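Graminska Pantry Notes

README, last updated 2001-04-09

What this is

A plain-text collection of cured and pickled foods, with tasting notes, serving ideas and storage advice for each one. It started as a file I kept for my own shopping and grew from there. There are 60 entries so far, 32 of them for cured meats, and the rest are cheeses, pickles, olives and a few smoked fish. I love this stuff and I want more people eating it!

The notes are written for home cooks. If you've ever stood at a deli counter with no idea what to ask for, start with the file called counter.txt and read the first page or so.

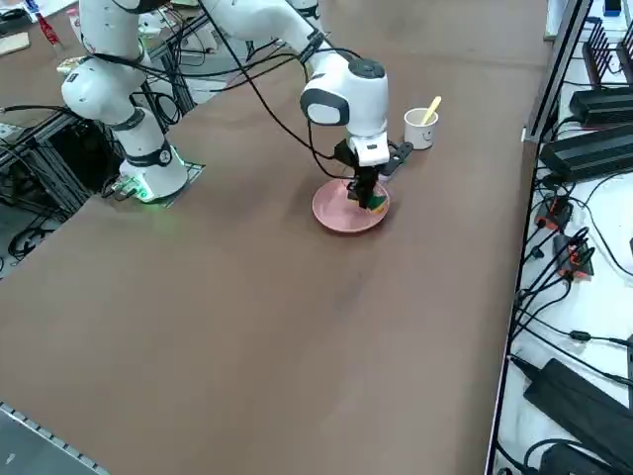
How entries are laid out

Every entry is a short block of text with a blank line after it. The fields always come in the same order:

name - what it says on the label, in the original language if there is one
kind - meat, cheese, pickle, olive or fish
age - in months, left blank if the maker doesn't say
salt - my own score, from 1 (mild) to 5 (bring water)
serve - temperature and thickness of slice
goes with - bread, fruit, drinks, other entries
notes - anything else, sometimes far too much of it

The salt score is the field people write to me about most. It's one person's tongue, so please treat it that way. Rodrigo Nieto went through all the hams in February and moved several of them down a point, and after trying them again side by side I agreed with him on every one except the Kandpal smoked shoulder, which is still a 5 and will stay a 5.

A sample entry

name: Clolar mountain loin
kind: meat
age: 3
salt: 2
serve: room temperature, sliced as thin as you can manage
goes with: rye bread, pears, dry cider
notes: Take it out of the fridge 20 minutes ahead. The fat turns soft and nutty and the pepper on the outside really wakes up. Ends are wonderful chopped into beans. 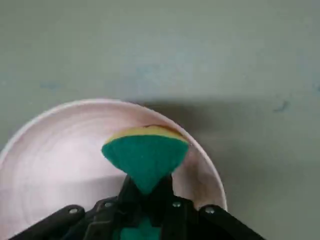 Sponge and shallow bowl on a gray tabletop.

Storage advice

Storage notes live in keep.txt. Whole pieces and sliced pieces are handled separately there, so check which one you have. For anything sold sliced, go by the date on the pack and finish it soon after opening - it dries out fast and the flavor goes with it. Wrap cut cheese in paper first and then loosely in plastic. Olives want to stay under their brine, so don't pour it off until the jar is done. 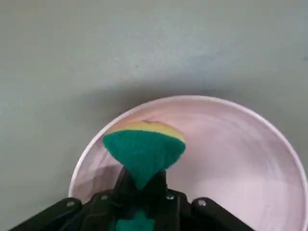
The pickle section is the youngest and has the biggest gaps. I have good coverage of cucumbers and beets, very little on cabbage, and the Vorneo peppers are in there twice under two spellings. I'll merge them once I work out which jar was the hot one.

Known problems

Prices were dropped from this version. They went stale too quickly.
Some of the fish entries have no serve field.
Accents are missing from most of the names.

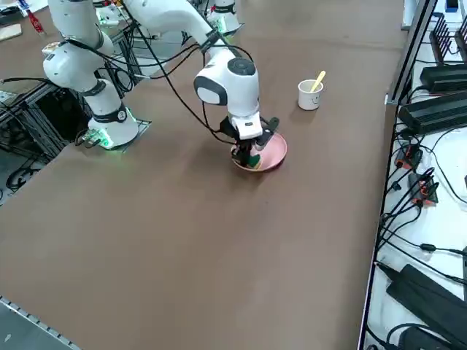
Adding your own

Send entries in the same layout, one food per block, and taste it at least twice before you score it. Long notes are welcome. So are arguments about salt.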